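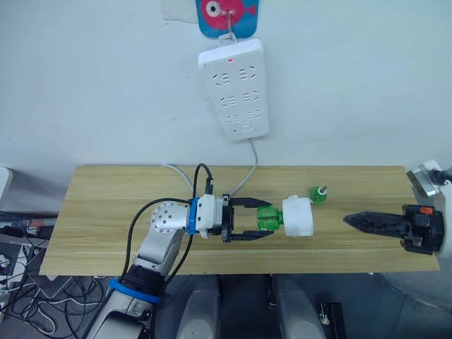
Off the Floor: How One Residence Hall Rethought the Power Strip

When the Flindier residence hall in Conville was last rewired, a student's electrical needs were a desk lamp, a radio and perhaps a typewriter. Each of its 146 study bedrooms was given two wall outlets, both placed low and behind the bed. The building has been repainted many times since then, but the outlets have remained where they were. A resident today arrives with a laptop, a phone, a lamp, a fan and whatever else will fit in the car.

The result is familiar to anyone who has managed shared housing. Power strips collect beneath desks. Their cables run under rugs, through chair legs and past the wastebasket. At Flindier, the housing office recorded 3372 maintenance requests over the last academic year, and a review found 160 of them concerned strips or cords that had been stepped on, rolled over by a chair, or soaked when a drink was spilled. Replacing the damaged items was a modest expense. The time spent responding to the requests was greater.

The housing office considered new wiring first. The estimate covered the opening of walls on every floor and would have closed the building for a summer. A second proposal, prepared with the design workshop Figueiredo, was considerably simpler. It asked what would happen if the strip were lifted off the floor and hung on the wall beside the desk, where its owner could see it and reach it.

The workshop's report, circulated in August, gives most of its pages to small matters. A strip that hangs vertically takes up very little wall and leaves the desktop clear. Its switch and indicator light can be checked at a glance before leaving the room. Plugs are easier to remove by hand, and residents are less inclined to pull them out by the cord. Dust, which gathers readily in outlets that face the ceiling, has fewer places to settle.

There are also limits. A hook must carry the weight of the strip and of everything plugged into it, and large adapters are heavier than they look. The report advises against adhesive hooks on freshly painted walls and asks that the cable be left with a gentle curve where it meets the strip. A cord pulled tight places strain on the connection and, in time, on the hook. Strips should not hang above a sink, a kettle or a radiator, and one strip should never be plugged into another.

The housing office had expected to issue a standard white hook to every room. Residents were consulted and proved to have strong opinions. Many had already put up hooks of their own, bought from the household aisle at Uneck, the variety store nearest the hall, and a good number of these were shaped like animals. Fish were popular, as were cats and a smiling cloud. The office elected to set a weight requirement and leave the matter of appearance to the occupant.

The decision has been well received. A wall that holds only a white strip and its gray cable can look rather clinical – a touch of pink and blue does something to correct this. Several residents have since arranged the desk around the hook, moving the lamp to the same side and running the charging cables along the back of the tabletop. Cable clips are available at the front office for those who want a neater line, although a cord lying loosely across the rear of a desk is considered acceptable so long as it does not hang over the front edge.

Desks have been moved as well. The original plan placed each one beneath the window, well away from either outlet. Where the room allows, the housing office now recommends the side wall, with the strip hung within arm's reach of a seated person and high enough that the lowest plug clears the desktop.

Residents who wish to put up a hook may request a wall check at the front office, open until 6 p.m. and on Saturday mornings. Hooks that meet the weight requirement may stay in place when the room changes hands.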